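Balboa (dance)

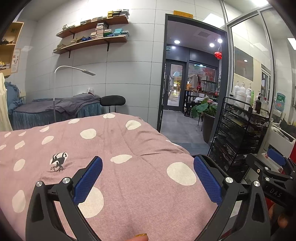 Categories: Partner dances | Social dance | Swing-era dances

Balboa is a partner dance for two people, danced to swing music in a close hold. It developed in Southern California in the first half of the twentieth century and takes its name from the Balboa Peninsula in Newport Beach. Dancers usually shorten the name to "Bal". It is known for small, quick footwork kept close to the floor and for a quiet upper body, and it is often chosen for music that is too fast for other swing dances.

Origins

The early history of the dance is poorly recorded. Most of what is known comes from interviews given by the first dancers late in life, and these accounts differ on dates and on which ballroom came first. Crowded floors are often named as a reason for the compact form, as kicks and wide breakaways took up room. A separate dance, called simply "swing" by local dancers, was done in the same halls. The two styles mixed, and the result is now called Bal-Swing.

Position and hold

In the older form, often called Pure Balboa, the partners stand chest to chest with their weight slightly forward. The lead's right arm goes around the follow's back, and the other hands are joined at the side, usually below shoulder height. Contact is kept at the upper body while the feet and knees move freely underneath. Direction and weight changes are led through the torso. The joined hands have little part in leading.

Basic step

The basic is counted over eight beats. The lead steps back on the left foot, closes with the right, steps in place with the left and holds or lifts on four. The second half begins forward on the right foot and follows the same pattern. The follow dances the opposite foot throughout. Two forms are taught:

Up-hold basic: the free foot is lifted or held on counts 4 and 8.
Down-hold basic: the free foot touches the floor before the hold, giving a flatter and smoother look.

Both can be danced in place, turned on the spot or moved along the floor. Common variations of Pure Balboa include the ad lib, the single-time step, the scoot and the crossover.

Bal-Swing

Bal-Swing allows the partners to leave the close hold. Its main figures are the come-around, the out-and-in, the lollie kick and the toss-out. Most turns begin from a come-around, in which the couple rotates together before the follow is released. Teachers disagree on whether Bal-Swing should be treated as a separate dance. Mirjam Hendriks lists it separately in her teaching notes, while Stelios Psarras teaches both forms under one name and marks the change of hold as the only firm difference.

Music

Balboa is danced to swing jazz in 4/4 time. Beginner classes use medium tempos, and social dancing commonly goes well over 200 beats per minute. At slower tempos dancers add triple steps, slides and longer holds. Small-group recordings with a steady rhythm guitar are widely used for practice.

Footwear and floor

Leather or suede soles are preferred, as the feet slide more than they lift. Rubber soles can catch and place strain on the knee. A smooth wooden floor is usual.

Revival and present practice

Interest in the dance returned in the 1980s and 1990s, when younger dancers sought out the surviving first generation for lessons. It is now taught in many countries, most often as a second dance after Lindy Hop. Weekend workshops normally combine daytime classes with evening socials, and many include a contest with drawn partners.

See also

Collegiate shag
Lindy Hop
St. Louis shag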